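How Do You Teach a Robot to Put Things Away?

Think about how you learned to tie your shoes. I bet you didn't read a book about it! Somebody showed you, slowly, and then you tried it yourself and got a floppy mess, and then somebody showed you again. Robots can learn that way too, and helping them do it is my job. I work on a project called Cleltimska (say it "klel-TIM-ska"), and I get to spend my days with a robot arm, a table and a lot of kitchen stuff.

Why not just tell it what to do?

You can! Plenty of robots in factories work like that. A person types in a list of moves, something like "go forward this much, go down this much, close your fingers," and the robot does the same thing over and over all day long.

But what if I nudge the cup a little to the left? The robot with the list goes to the old spot and grabs a handful of air. It looks pretty silly. A kitchen is full of things that get nudged, so we needed another way.

Learning by copying

Our way has a long name, "imitation learning." Imitation is a fancy word for copying. I steer the arm through a job, like picking up a pen and dropping it in a bowl, while the computer saves everything: what the camera saw and how each joint moved. One time through the job is called a demonstration, or "demo" for short.

Then I mess up the table and do it again. And again! Sometimes the bowl is close and sometimes it's far away. Sometimes the pen is lying sideways. By the end we had 2652 demos, and I was dreaming about pens.

Next, the computer looks through all the demos and hunts for patterns. When the pen looked like this, the arm moved like that. It makes a guess about what the arm should do, checks the guess against what I did, and fixes itself a tiny bit. It does this a huge number of times (luckily it never gets bored, and I can go have lunch).

The robot takes a test

Copying my demos is only practice. For the real test, we put things in places the robot has never seen them and I keep my hands in my lap, which is hard for me.

We gave it 34 tries at the pen job. It missed 8 of them. That means 26 times the pen ended up in the bowl, and I did a little dance.

The misses were the interesting part. In 3 of them the fingers closed too early, before they had reached the pen. In the rest, the robot got hold of the pen fine and then let go in the wrong place. We think the clear glass bowl is tricky for a camera, because you can see the table right through it. So my next batch of demos will have a lot more glass in it.

What the arm has to work with

The arm has six joints, so it can bend in more places than yours can. At the end there's a gripper with two black fingers, and a little black camera is attached just above it on a white 3D-printed bracket. Look for the bowl, too. It's to the right of the gripper, and you can see the wood grain through it! The thing with the bright red tip is what the fingers are holding. 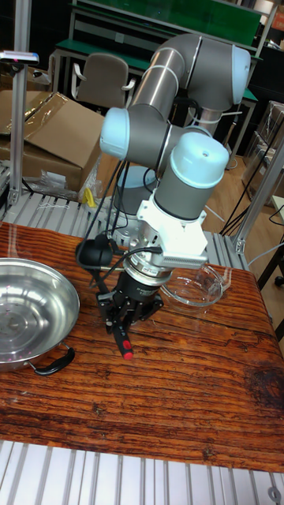

Try it at home: be the robot

You need a friend, a spoon, a bowl and a scarf. Tie the scarf over your friend's eyes. Now hold their hand and guide it to the spoon, then over to the bowl, and let them drop it in. Do that a few times without moving anything, then let them try alone.

Now slide the bowl to a new spot and have them try again. Did they miss? Take the scarf off and see how much easier the job gets. Then swap places, so you get a turn at being the robot.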